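Diese Website verwendet Cookies. Mit der weiteren Nutzung stimmen Sie deren Einsatz zu. Einstellungen | Akzeptieren

Lidia – Vorlagen- und Abstimmungsverwaltung für Parlamente und Vertretungskörperschaften

Lidia verwaltet Gesetzentwürfe, Anträge und Beschlussvorlagen von der Einbringung bis zur Ausfertigung. Die Software richtet sich an Parlamentsverwaltungen, Kreistage und größere Stadträte, deren Geschäftsordnung mehrere Lesungen, Überweisungen an Ausschüsse oder ein Einspruchsrecht vorsieht.

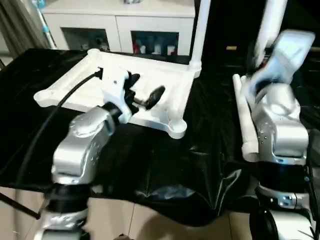

Jede Vorlage erhält bei der Einbringung eine Vorgangsnummer, unter der alle Fassungen, Änderungsanträge, Stellungnahmen und Abstimmungsergebnisse abgelegt werden. Die Nummer bleibt über das gesamte Verfahren gleich, auch bei Zusammenlegung oder Teilung von Vorlagen. Teilvorgänge führen die Stammnummer mit angehängtem Buchstaben.

Funktionsumfang

Vorlagen und Fassungen
Texte werden absatzweise gespeichert. Änderungsanträge beziehen sich auf einzelne Absätze, Sätze oder Nummern und werden gegen die jeweils gültige Fassung geprüft. Überschneiden sich zwei Anträge, zeigt Lidia den Konflikt in der Beratungsunterlage an und schlägt die Reihenfolge der Abstimmung nach Geschäftsordnung vor (in der Grundeinstellung: der weitergehende Antrag zuerst). Die Entscheidung über die Reihenfolge bleibt bei der Sitzungsleitung. Die Synopse stellt bis zu 8 Fassungen nebeneinander dar und kann im Quer- oder Hochformat ausgegeben werden.

Überweisung und Ausschussberatung
Federführende und mitberatende Ausschüsse werden getrennt geführt. Die Beschlussempfehlung des federführenden Ausschusses kann erst freigegeben werden, wenn die Voten der mitberatenden Ausschüsse vorliegen oder deren Frist abgelaufen ist. Nichtöffentliche Unterlagen erhalten einen eigenen Schutzvermerk und erscheinen weder im Bürgerportal noch in der Volltextsuche der übrigen Nutzer.

Fristen und Einsprüche
Der Fristenkalender berechnet Ladungs-, Beratungs- und Einspruchsfristen nach hinterlegten Regeln. Sitzungsfreie Zeiten und gesetzliche Feiertage werden je Mandant gepflegt. Für Körperschaften, in denen ein Exekutivorgan einem Beschluss widersprechen kann, steht ein eigener Verfahrensabschnitt bereit: Eingang des Widerspruchs, Begründung, erneute Beratung, Feststellung des erforderlichen Quorums, Bestätigung oder Aufhebung des Beschlusses. Das Quorum kann auf die gesetzliche Mitgliederzahl, auf die Anwesenden oder auf die abgegebenen Stimmen bezogen werden. Enthaltungen werden je nach Regel mitgezählt oder ausgeklammert. Die gewählte Berechnungsgrundlage wird im Ergebnisprotokoll ausgewiesen.

Abstimmung
Lidia erfasst offene, namentliche und geheime Abstimmungen. Bei namentlicher Abstimmung wird das Votum jedes Mitglieds mit Fraktionszugehörigkeit zum Zeitpunkt der Sitzung gespeichert; spätere Fraktionswechsel verändern das Protokoll nicht. Bei geheimer Abstimmung werden Stimmabgabe und Stimminhalt in getrennten Datenbeständen gehalten. Nach Schließen des Wahlgangs ist eine Zusammenführung technisch nicht vorgesehen. Ergebnisse aus Handzählung können eingetragen werden, dafür ist die Freigabe durch 2 berechtigte Personen erforderlich.

Editionen

Lidia Kommunal
Vorlagen, Ausschüsse, Fristen, offene und namentliche Abstimmung. Ein Mandant. Betrieb im Rechenzentrum von Lillora oder auf eigener Hardware.

Lidia Parlament
Wie Kommunal, zusätzlich geheime Abstimmung, Einspruchsverfahren, mehrere Lesungen, Verwaltung von Wahlperioden mit Übernahme oder Diskontinuität offener Vorgänge sowie Schnittstelle zum Stenografischen Dienst. Mehrere Mandanten.

Ein Wechsel von Kommunal zu Parlament ist ohne Datenmigration möglich. Der umgekehrte Weg wird nicht unterstützt.

Technische Angaben

Serverbetrieb: Linux, containerbasiert
Datenbank: PostgreSQL
Client: aktueller Browser, keine lokale Installation
Anmeldung: SAML, OpenID Connect oder LDAP
Import: DOCX, ODT, XML
Export: PDF/A, XML, CSV
Protokollierung: fortlaufend, verkettete Prüfsummen, schreibgeschützt
Vorkonfigurierte Verfahrensregeln: 33
Oberfläche: Deutsch, Englisch, Irisch

Die irische Sprachfassung wird vom Partner Ó Dubhghaill gepflegt und erscheint zeitversetzt zur deutschen Hauptversion.

Schnittstelle zu Drana

Drana ist das Bürgerportal aus dem gleichen Haus. Öffentliche Vorlagen, Tagesordnungen und Abstimmungsergebnisse werden nach Freigabe automatisch übertragen. Die Übertragung erfolgt nur in eine Richtung; Drana hat keinen Schreibzugriff auf den Bestand von Lidia. Wird eine Veröffentlichung zurückgezogen, bleibt im Portal ein Hinweis mit Vorgangsnummer stehen. Der Hinweistext ist frei wählbar. Andere Portale können über die dokumentierte REST-Schnittstelle angebunden werden, der Aufwand dafür wird gesondert angeboten.

Einführung

Vor der Einrichtung wird die Geschäftsordnung der Körperschaft in Verfahrensregeln übersetzt. Benötigt werden die geltende Fassung, die Hauptsatzung oder das entsprechende Landesrecht sowie eine Liste der ständigen Ausschüsse. Regeln, die in der Praxis geübt, aber nicht schriftlich festgehalten sind, müssen vom Auftraggeber benannt werden. Altdaten können übernommen werden, sofern Vorgangsnummer, Datum und Beschlusstext in getrennten Feldern vorliegen. Eingescannte Protokolle werden als Anlage gespeichert und nicht in Verfahrensschritte zerlegt.

Schulungen finden für Sitzungsdienst und Administration getrennt statt.

Wartung

Die Hauptversion erscheint jeweils im Oktober. Sicherheitsaktualisierungen werden unabhängig davon bereitgestellt. Während laufender Sitzungen werden keine Aktualisierungen eingespielt, maßgeblich ist der im System hinterlegte Sitzungskalender. Im Rechenzentrumsbetrieb beginnt das Wartungsfenster um 22 Uhr.

Lieferumfang

Softwarelizenz für die gewählte Edition, Administrationshandbuch (PDF), Regelkatalog, Testmandant. Saalhardware, Anzeigetafeln und Abstimmgeräte sind nicht enthalten.

Preise auf Anfrage, bitte Mitgliederzahl und Anzahl der Ausschüsse angeben.

Teilen (2) | Kommentare (0)

© Lillora | Kontakt | Impressum | Datenschutz | Nach oben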